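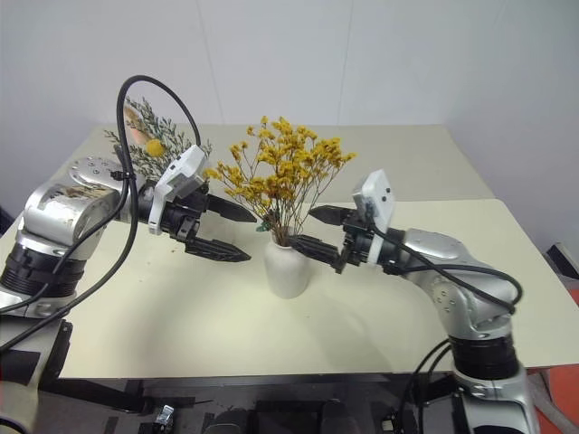
Trevor Sedgwick said it would never hold a stem. Said it down the phone, then again on the stairs, then again with his coat still on. Dried flowers go to powder if you look at them wrong, he said, and you want to go at them with a pair of pliers on a stick.

Two sticks, I said.

He put his bag down. Didn't take the coat off.

It was gone six and I had till morning. The Adton people wanted to see an arrangement made, start to finish, no hands. One bunch, one vase. I'd said yes in March when it sounded easy. Then a winter of cables. The left arm was behaving by then, more or less. The right one had a shake in it, tiny, you'd only see it at the tips of the fingers. Fine for blocks. Not fine for flowers.

"What's it doing now?" Trevor said.

"Waiting."

"For what?"

"Me."

Line 136. I knew it by heart, I'd been living in line 136. Close, wait, lift. The close was too quick. I slowed it. Ran it. The right hand went in under the yellow, stopped short, thought about it, and shut on nothing at all. Went up with great care holding nothing at all.

Trevor laughed, not nastily.

Again. Lower this time. It got the neck of the vase and the whole lot came up off the table, and I hit the stop so hard my wrist hurt for days after. Vase hanging there. Trevor had both hands out underneath like a man at a christening.

"Don't let go," he said.

"I'm not holding it."

"Well tell it not to let go then."

I brought it down a bit at a time. Click, click. It touched. I breathed. A few of the little yellow bits had come off and he picked them up on a wet fingertip and put them in his pocket, I don't know why, I didnt ask.

Tea. He made it, badly. We stood in the doorway of the back room and drank it and he told me about Goodall's, where he'd done the packing line before they shut – how the women on the end could tell a cracked jar by the sound, never looked. You felt for it, he said. You went in soft and you felt for it.

"It can't feel," I said.

"It knows how hard its pushing though? The motor does?"

I put the mug down on something I shouldn't have.

It did know. It had always known, the number was there, scrolling past at the side of the screen every night and I'd never once used it. So: close until it pushes back. Then stop. Throw the wait away. Throw half of it away, really. Typing with my coat on now as well, the heating had gone off.

Gone eleven. Ran it.

The fingers went in. Slow. Slower than I'd have had the patience for. They met the stem and stopped, and there was hardly anything in it, you could have slid paper through. Then up. One stem, out of the bunch, thin as anything. It shook the whole way because the arm shook. Nothing fell off.

"Other one," Trevor said, whispering. "Quick, the other one."

The left hand came over to meet it, open, and I found I was leaning that way myself.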